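Teaching robots without the robot

By the Solberg desk
2022-05-10

Third floor, end of the hall, and the Brullimus group is already two hours into a session. No robot arms running. Just people, holding grippers, moving small stuff from one spot to another. Over and over. It looks like a very slow party game.

The idea is simple enough to fit on a napkin. Robots learn well from watching a person do the job, but steering a robot arm by remote is slow, tiring and expensive. So skip the arm. Give a person the same fingers the robot will have, put a camera on them, and let them get on with it. The footage goes into training. The robot shows up later.

Brullimus isn't the first lab to try this. What they have that's new is a result, and it's about mess.

For the last project, called Drerkness, the team recorded 1111 short demonstrations. First batch, 300 of them, was done the tidy way. Same table, same light, same corner of the room, everything else cleared off. The other batches were done wherever there was space. Kitchen, hallway, lounge, offices. Chairs left where they were. People walking past. Lamps on, lamps off.

Then they trained two policies, matched for size, 295 demos each. One got only tidy footage. One got only messy. Both were sent to a room neither had seen, the meeting room at Flelley, a small design firm across town that lets the lab in after hours.

Tidy did fine on the reach and then fell apart. It would get to a cup and close early, or close on air. Messy finished almost 37 more trials out of every hundred. Same arm, same fingers, same cups. That's a big gap for a change that costs nothing but a bit of pride about your lab photos.

Why? The team's best guess is that tidy footage lets the network cheat. It learns the table edge, the wall, the one bright spot overhead, and uses those to work out where its hand is. Take them away and it's lost. Mess doesn't leave it much to lean on except the object and the fingers. They tested this by blurring the backgrounds of the tidy clips and got some of the gap back, not all. There is a paper coming in September with teh full numbers.

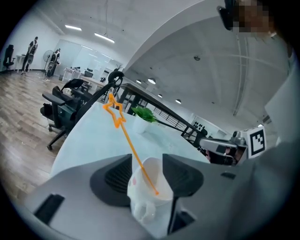 Small objects are the hard part now. A mug on its own is one thing, a mug with something in it is another - the grasp has to hold the outside while the contents shift, and the camera's view gets blocked half the time. A white cup with an orange star on a stick poking out of the top is a fair sample of the difficulty: the fingers only ever touch the cup, but the star sticks out far enough to hit things, so the path matters as much as the grip. Two-handed jobs are harder again. Both grippers have to be tracked in the same space, and small timing errors add up fast.

There are limits and the team lists them freely. People move faster than the arm can, so clips get slowed down and some never transfer. Fingers with no motors behind them don't record force properly. And a person will twist a wrist into a pose the arm just can't reach, which means throwing out the clip. They are working on a warning beep for that last one. It currently beeps at everthing.

Next up is drawers, then anything with a lid. Flelley has offered its supply closet.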